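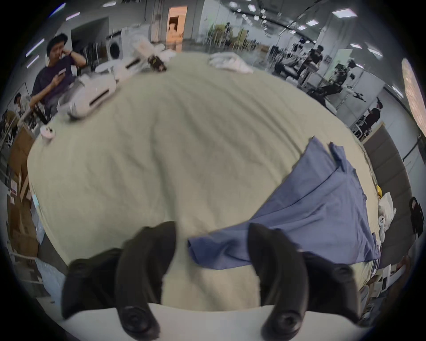 *Page last changed: January, by Wulan Osman (bus times corrected, tea room paragraph added)*

# Open day at the Hison dye works

I have wanted to get inside Hison for years. You can see the chimney from the top deck of the 167 bus, and the river path runs right along the back wall, but the gates only open to visitors one Wednesday each winter and I always seemed to be at work. So this time I booked the day off as soon as the notice went up, and I'm so glad I did!

The group met at ten in the old cart shed, which has no heating at all (wear two pairs of socks). Our guide had been a dyer there for most of her working life and had the loudest voice I have ever heard from a small person, which she needed, as you'll find out once the pumps start up. We went round in a group of a dozen or so and were allowed to stop and ask questions wherever we liked.

## The water

The tour begins outdoors with the water, and I loved that. Hison was built where it is because the stream coming off Lumbantobing Hill is very soft, and soft water gives you an even colour. There's a stone channel down from the hill, a settling pond with ducks on it, and then a row of tanks under a tin roof. The channel is 699 paces long according to the works song, which our guide sang for us, all four verses, standing on the sluice. The third verse is rude about the mill at Haten.

Haten closed long ago, by the way, and its looms went all over the place. Three of them ended up here and are still used, but more on those in a minute.

## The dye house

Oh, the dye house. It's a long brick room with a gutter down the middle of the floor and steam hanging in the rafters, and the smell is somewhere between a wet dog and a boiled cabbage. I stopped noticing after five minutes, though my coat hasn't.

They were doing greens on the day we came. I hadn't known that most of their greens are dyed twice, yellow first and blue over the top, and that the yellow is the one that causes all the trouble. If it goes in uneven, you don't see it until the blue is on, and by then it's too late to do much except go darker. There is a shelf by the door of cloth that went darker. I'd have bought the lot.

The blues come from a separate vat at the far end with a wooden lid. Cloth goes in, comes out a sickly yellow-green and then turns blue in the air while you stand there. I have read about this and watched films of it, and I still made a noise out loud when it happened. So did the man beside me, who had told us all in the cart shed that he had only come to keep his wife company.

One thing I wrote down to try at home: they wet everything thoroughly before it goes near the dye, overnight if it's thick. I have been giving mine a quick dunk in the sink and wondering why it came out patchy.

## Weaving and finishing

Upstairs are the Haten looms. They are narrow, noisy and beautiful, and they make a plain, tightly woven cotton which Hison sells under the name Filik. Only one was running when we went through. The weaver stopped it to show us how she mends a broken thread, did it in about the time it takes to blink, then did it again slowly and we still couldn't follow.

Finishing is next door, where the cloth is washed, pressed and looked over by eye against the north windows. Faults get a loop of red thread in the edge. There's a ledger here with every shade they have made since they started keeping count, each with a little snipped square glued beside it. The last entry was number 515, a grey. People were queuing to turn the pages, so I only got as far as the pinks, but if you go, get to the ledger early and let the others look at the presses.

## Tea, shop and getting there

Tea is served in the counting house and comes with a very good ginger cake. The shop is one table of remnants and a rail of full lengths, priced by weight, cash or card. I came away with almost a kilo of odds and ends and a plan for curtains.

The 167 stops at the bottom of Dyer's Lane twice an hour, and the last one back is at 17:40 (I had this down as 18:10 before, sorry to anybody who stood waiting). The lane is steep and cobbled. There is a lift to the weaving floor, but you have to ask for it at the gate. Children are welcome except in the dye house.

Bookings for next winter go through the works office, by post or by telephone. I've already sent my letter.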